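Lirkby Hand Controller with Delthorpe Practice Rooms
From the Gullance workshop

Hi, I'm Yae! I design the Lirkby, I assemble a good share of them, and I answer most of the emails too, so if this page sounds like one person talking, it is. The Lirkby is a handheld controller for showing a robot how to do a job. You hold it, you move, the arm on the other end moves the way you did, and the whole thing gets saved as a demonstration that you can play back or train on.

I built the first one in 2019 out of a drawer handle and a lot of tape, mostly out of annoyance. I'd been teaching an arm to move cups with a gamepad (one stick for up and down, one for sideways, hold the shoulder button to rotate, let go of everything when you panic) and my demonstrations were awful. Jerky, full of pauses, and the robot learned the pauses beautifully. I wanted something that let me reach for a cup the way I reach for a cup.

What it does

The Lirkby tracks your hand's position and tilt and sends both to the arm. Your thumb rests on a clutch pad. Press it and the arm follows you, let go and the arm holds still while you get your elbow comfortable again. Your index finger has a trigger with a long, soft pull, and that opens and closes whatever is on the end of the arm. It isn't a click. Half a squeeze is half closed, and you'll be very glad of that the first time you pick up something that dents.

Recording runs at 30 samples a second. Each sample holds the hand pose, the arm pose, the trigger value and the clutch state, plus a picture from each camera you've switched on. Recordings land in a plain folder, one per try, and you can trim the ends, tag them or throw them out in the bundled viewer. I throw out plenty of mine.

You can also switch to what I call hand-over mode, if your arm allows it. The motors go slack, you take the arm by the wrist and walk it through the task yourself, and the Lirkby sits in its dock and just does the timing and the trigger. I like this for jobs with a lot of contact, like wiping or pushing a drawer shut. For picking things up I'd go remote every time, mainly because my own arms stay out of the camera views.

The practice rooms

Every Lirkby now ships with Delthorpe, our set of simulated rooms, and I'm ridiculously fond of it. You plug in the controller, load a room, and practice giving demonstrations with no hardware to bump into. When a reach goes badly you reset and go again. The rooms are simple household places with brick walls and doorways and big flat patches of color, and the things in them are simple too. One has an orange egg-shaped object standing upright on a wide navy surface, with a small dark red stool-like thing farther back by the wall. I start every new person on the egg-shaped one. You reach for it, close on it gently, lift, put it back, done. Sounds like nothing! Then you try to do it the same way over and over and find out how much your wrist wanders. 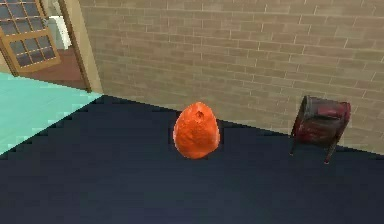 How many demonstrations do I need before a robot can learn a simple pick-up?
Plan on 30 good ones for a single object that stays in much the same area. If the object's starting spot changes a lot, record more and spread the starting spots out, so the robot isn't guessing when it sees a new one.

By good ones I mean smooth, complete and done for the same reason each time. If you approach from the left in one and from straight above in the next, a small training set can get muddled between the two. Pick a way of doing it and stick with it for the session. I keep a sticky note on my monitor that says ABOVE, FROM ABOVE, YAE.

It also helps to decide when a demonstration is over. Mine end when the object is back down, the gripper is open and the arm has moved clear. Early on I used to hit stop the moment I let go of the thing, and the trained arm would release it and then hover there, sort of lost.

What's in the box

The Lirkby hand controller, right- or left-handed (choose at checkout, the thumb pads are mirrored)
Charging dock, with a shelf for the little wrist strap
Tracking base and its clamp
70-inch braided cable, for wired use
USB receiver, for wireless use
Foot pedal, for start, stop and toss
Delthorpe practice rooms, download code on the card
A printed quick guide that I rewrote in June after a lot of you asked for bigger diagrams

The arm isn't included, and neither is a computer. For real cameras, any ordinary USB webcam that your machine recognizes will do fine.

About that foot pedal. It was an add-on at first, and I moved it into the box after watching people try to stop a recording by leaning over to the keyboard with the controller still in the other hand. The arm leans over too, of course. With the pedal, one tap starts, one tap stops, and a long press throws away the try you just made. Please use the long press. It's much easier to get rid of a bad demonstration while you still remember that it was bad.

Setting it up

Clamp the tracking base to the edge of your desk, facing you, with nothing tall between it and your hand. Plug in the receiver or the cable. Open the Lirkby software and hold the controller out in front of you in whatever position feels natural, then tap the pedal, and that's your zero. Choose your arm from the list or choose a Delthorpe room.

Then set the scale. At full scale the arm's hand travels as far as yours does. At half scale it travels half as far, which feels slow for big moves but is lovely for fiddly ones. I leave mine at full for reaching across a table and drop it down when I'm putting a lid on something. You can change it between recordings, but please don't change it in the middle of a set unless you're tagging for it!

If you're driving a real arm, go through the limits page before your first session. You set a box that the arm can't leave and a top speed it can't pass. Keep your emergency stop within reach of your free hand. The clutch pad is for comfort and it should never be your only way of stopping anything.

Looking around before you reach

Delthorpe lets you put the view wherever you want and point it wherever you want, and I'd spend a few minutes on that before you record anything. Turn it toward the walls, the doorways, the windows. The brick is tan, the window I see most often has a brown wooden frame and dark blue-green glass, and there's a fair amount of shadow across things, so a robot trained on these views has some background to cope with. If the object you care about isn't in the view, the recording won't teach the robot much about finding it, however nicely you moved. I check my views at the start of each set and then I lock them (there's a padlock button, top of the viewer).

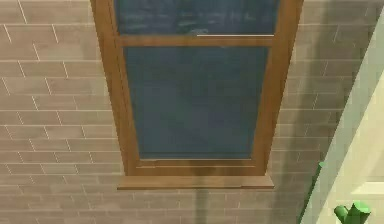 Do skills practiced in simulation carry over to a real arm?
Your own skills carry over very well, especially clutching, trigger control and keeping a steady pace. A robot trained only on simulated recordings will usually need some real demonstrations on top, recorded with your own arm, cameras and objects.

I get a version of that one in my inbox all the time, so a little more on it. I'd treat the practice rooms as the place where you make your clumsy attempts. Once your tries start to look alike in the viewer, move to the real table. The file format is the same in both places, so you can load the two kinds of recordings side by side, or mix them in training if you want to experiment. Contact is where you'll feel the biggest difference. A simulated object can be a bit too forgiving, or slide in a way that a real one wouldn't, and your trigger finger has to relearn a few things.

Details for the people who scroll straight here

Recording rate: 30 samples per second
Battery: 3000 mAh, charges in the dock
Cable: 70 inches, braided, detachable
Trigger: analog, full travel recorded
Clutch: touch pad under the thumb, sensitivity adjustable
Modes: remote, hand-over, simulated
Saved per try: hand pose, arm pose, trigger, clutch, camera pictures, tags
Colors: oatmeal, dark green

The grip shell comes off with one screw if you'd like to print your own. Shell files are in the download along with Delthorpe. Small hands, big hands, gloves, there's a shell for each, and if none of them fit, send me a tracing of your hand on paper and I'll see what I can do.

What changed in the July 2023 version

Softer trigger spring. The old one made my finger sore by the end of a long set, and I wasn't the only one! The dock no longer slides around on glossy desks. The viewer can now show two tries on top of each other, with the hand paths in different colors, and this is my favorite new thing by a mile, you can spot the odd one out in seconds. Delthorpe loads straight from the Lirkby menu now, with no separate launcher.

If you have an older Lirkby, the software update is free and the new spring fits. Drop me a note with your serial number (inside the battery door) and I'll mail you one with the tiny hex key.

Orders and questions

Controllers leave the Gullance workshop packed by hand, and left-handed ones take a little longer because I build them in small batches. If you're not sure whether your arm is on the supported list, write to me with the model and what you want to teach it. I'd love to hear about it anyway.

Yae Hoshino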